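Review: Fodemo two-finger hand-held gripper, with the Beline practice guide

We ran a pair of Fodemo grippers for 23 sessions of table-top demonstration work and judged them against the Beline guide, the house rules most of our clients now ask us to follow. Price as tested was $1,588 per unit, case included.

The guide is short. Fingers fully open before approach. Jaw tips inspected at the start of every session. One operator per device, and no reaching across the other operator's side of the table. Clutter stays near the middle, within reach of both, with soft and rigid items mixed. The Fodemo suits most of this. The yellow tips are easy to see against a white table, and the open span is wide enough to approach a paper cup lying on its side without nudging it.
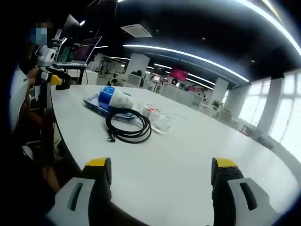 Jacobs disagreed on one point, arguing that cables should be a separate task class under the guide, because a coil and a rigid container call for different closing speeds and a single pass rate hides the failures. We have some sympathy — our own log sheets lump them together, and the guide is silent on it.

Tip wear is the weak spot. The guide calls for replacement after 100 hours and ours were due well before that. Spares come in packs of 2, and the retaining screw is a fiddly size. The Prendel equivalent has a snap-on tip, though its grip is heavier and tires the wrist by mid-afternoon.

Documentation is adequate. The calibration page gives tolerances in millimetres but no procedure for checking them.

Rating: recommended, with a spare set of tips ordered up front.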